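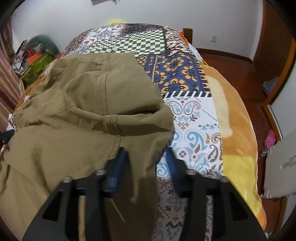

I bought the Oltard garment steamer in May, after my old iron began to leave brown marks on my shirts. It cost 39 dollars and the box says it heats in 30 seconds. In my kitchen it needs a little more, but I do not complain. Most of my clothes are simple, for work and for walking. On khaki fabric with stitched seams and folded layers, like this olive one, the steam goes through well, but the hem wants a second pass and a slow hand. Loose threads I cut before, because they catch in the brush.

The water tank is small. It is enough for 2 shirts, and then I must fill again. The cord is long and does not twist. My neighbor Thanakorn has the Kirkov, which is heavier and makes more noise, and he has borrowed mine over 30 times already.

I don't like the button. You have to press it all the time, and after ten minutes my thumb is tired. Also the manual is printed very small.

For linen I still use the iron. For everything else I take the Oltard, usually in the morning before coffee. Four stars from me.

Carter Lachance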